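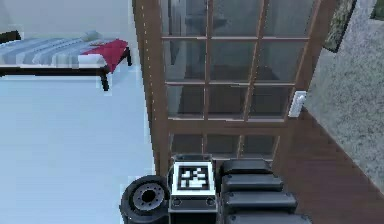
Draft three of the novel is done! It came in at 436 pages, which is a lot shorter than draft two (507, and I still can't believe I asked people I love to read that thing). I typed the last line on Thursday a little after six in the morning, made toast, and then went back and changed the last line.

For anyone new, the book is called Bolutgate, after the harbor town where nearly all of it happens. It started out as a smuggling story. Two brothers, one boat, a cargo they shouldn't have opened. I had the whole thing plotted on index cards and I was very pleased with myself. Then around chapter nine their aunt walked in, a retired customs officer with a bad knee and a long memory, and she just took over. Every scene she was in had a pulse. Every scene she wasn't in felt like waiting for her to come back.

So draft three is hers. The brothers are still in it, the boat is still in it, but now we see them through Pringle (that's her surname, and the only name anyone in town dares to use). I had to throw out the whole middle section, including a knife fight on a ferry ramp that I loved. I've saved it in a folder called LATER and I visit it sometimes.

The biggest help this round came from Blandine Charpentier, who read the second draft on a train and sent me notes all the way home. Her best one was four words long: "Who is she afraid of?" I had no idea! I'd written a woman who had spent thirty years searching other people's luggage and I'd never once thought about what she kept in her own. Answering that took me most of the summer and gave me the character of Collix, who turns up on page 40 to sell her a raffle ticket and who I won't say anything more about.

Callum Imrie checked my boats. I had a trawler doing something in chapter two that a trawler can't do, and he was very kind about it, and then he drew me a diagram. The chapter is better now, and wetter. I also moved the storm from the end of the book to the one-third mark, so the last part takes place in this awful flat calm where everyone can hear everyone else across the water. I had so much fun writing that stretch. I'd sit down for twenty minutes before dinner and look up and it was dark out.

What else? The prologue is gone. The dog survives (I've had emails). There's a card game called Plutach that the fishermen play in the back of the bar, and I got carried away and wrote out all the rules, and then Ifeoma Ajayi from my writing group made us play it and found out that whoever deals first always wins. Fixed now, and the flaw went into the plot, where it does a surprising amount of work.
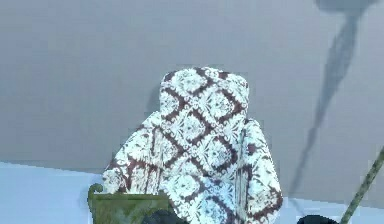
Do I need to read the short stories before Bolutgate?
The novel stands on its own. Two of the stories are set in the same town, and you'll recognize the bar and the harbor master if you've read them, but nothing in the book depends on it.

Next up is the read-aloud pass, which I do for every draft I think might be the real one. It's slow and my voice goes by chapter five, but I catch things out loud that I'd skate over on the page forever. Last time I found three people in a row "letting out a breath." I'd like to be under 400 pages when I finish, though I've got my eye on a funeral scene that I think wants to be longer, so we'll see. After that it goes to Blair Tosh for a proper edit, probably in November.

Chapter one is already marked up in green pen, and there's a lighthouse in it that has to go.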